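Narville 공유 작업실 장비 목록 / 로봇 팔

# Vornix 소형 로봇 팔 키트 (손목 카메라 포함)

Vornix는 집이나 작은 작업실에서 조립해 쓰는 탁상용 로봇 팔 키트입니다. Narville 작업실에서 Malte Kramer가 설계를 맡았고, 부품은 2차 생산분부터 Kalogeropoulos에서 가공합니다. 품번은 1057입니다. 완성품은 판매하지 않습니다. 조립과 배선은 구매자가 직접 합니다.

기본 구성은 팔 본체, 그리퍼, 손목 카메라, 제어 보드, 전원 장치입니다. 컴퓨터와 작업대는 포함되지 않습니다.

## 용도

바닥이나 가구 아래처럼 사람이 허리를 숙여야 하는 곳에서 가벼운 물건을 집는 작업에 맞춰 만들었습니다. 비닐이나 천처럼 모양이 일정하지 않은 물건도 다룰 수 있지만, 집는 위치에 따라 결과 차이가 큽니다. 처음에는 속도를 낮추고 블록처럼 단단한 물건으로 연습한 다음 부드러운 물건으로 넘어가십시오.

손목 카메라는 초점이 고정되어 있습니다. 비닐처럼 빛을 반사하는 물건은 조명 방향에 따라 윤곽이 흐려지므로 노출을 수동으로 맞추는 편이 낫습니다. 구겨진 반투명 비닐은 손목 카메라에서 이 정도로 보입니다.

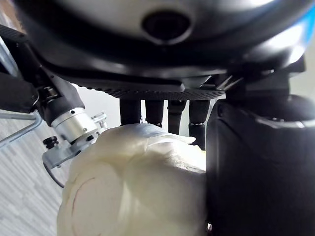
## 사양

| 항목 | 내용 |
|---|---|
| 품번 | 1057 |
| 전원 | 12 V 직류 |
| 조립용 육각 렌치 | 2개 포함 |
| 케이블 고정 클립 | 17개 포함 |
| 카메라 연결 | USB |
| 제어 프로그램 | Fendivgate, 소스 공개 |

클립은 관절마다 나누어 쓰고, 남는 것은 예비로 보관하십시오.

## 조립과 설치

1. 받침판을 작업대에 클램프로 고정합니다. 바퀴 달린 작업대라면 바퀴를 먼저 잠급니다.
2. 어깨 관절부터 손목 쪽으로 차례로 조립합니다. 나사는 끝까지 조이지 말고, 축이 걸림 없이 도는지 확인한 뒤 마저 조입니다.
3. 케이블은 관절이 가장 많이 굽은 자세에서 길이를 맞춥니다. 편 자세에서 맞추면 팔이 접힐 때 남는 선이 주변 물건에 걸릴 수 있습니다.
4. 그리퍼를 끼우고 손가락 끝의 검은 팁이 제대로 물려 있는지 손으로 당겨 봅니다.
5. 카메라를 연결하고 Fendivgate에서 영상을 확인합니다. 그리퍼 손가락은 화면 한쪽에 항상 조금 들어와 있어야 합니다. 아래 화면에서는 왼쪽 아래에 흰 손가락과 검은 팁이 보이고, 굵은 검은 기둥의 왼쪽 아래 곁에 작은 주황색 물체가 있습니다.
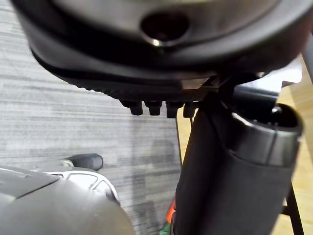 6. 팔을 천천히 움직여 도달 범위를 기록합니다. 기둥이나 가구 다리가 범위 안에 있으면 Fendivgate의 금지 구역으로 등록합니다.

## 자주 생기는 문제

**그리퍼가 물건 앞에서 멈춤.** 대부분 금지 구역을 너무 넓게 잡은 경우입니다. 구역을 조금씩 줄이면서 다시 시험하십시오.

**그리퍼가 화면에서 흐리게 보임.** 초점이 먼 쪽에 맞춰져 있어 가까운 손가락은 흐리게 나옵니다. 고장이 아닙니다.

**어두운 곳에서 검은 물체가 서로 구분되지 않음.** 작업대 옆에 조명을 하나 더 두십시오. 카메라와 같은 방향에서 비추면 광택 있는 면이 하얗게 날아갑니다.

**손목이 떨림.** 손목 나사와 케이블 장력을 확인합니다. 그래도 떨리면 Fendivgate 설정에서 가속도를 낮춥니다.

## 안전

전원이 들어온 동안에는 관절 사이에 손을 넣지 마십시오. 비상 정지 스위치는 팔이 닿지 않는 곳에 둡니다. 전원을 끄면 팔이 자기 무게로 내려오므로, 끄기 전에 대기 자세로 돌려놓아야 합니다.

## 주문과 예비 부품

다음 생산분은 1월에 나옵니다. 그리퍼 손가락과 팁은 따로 주문할 수 있고, 손가락은 출력용 파일도 제공합니다. 작업실 회원은 수령일에 직접 찾아가면 배송비가 없습니다. 문의할 때는 품번과 제어 보드에 적힌 일련번호를 함께 적어 주십시오.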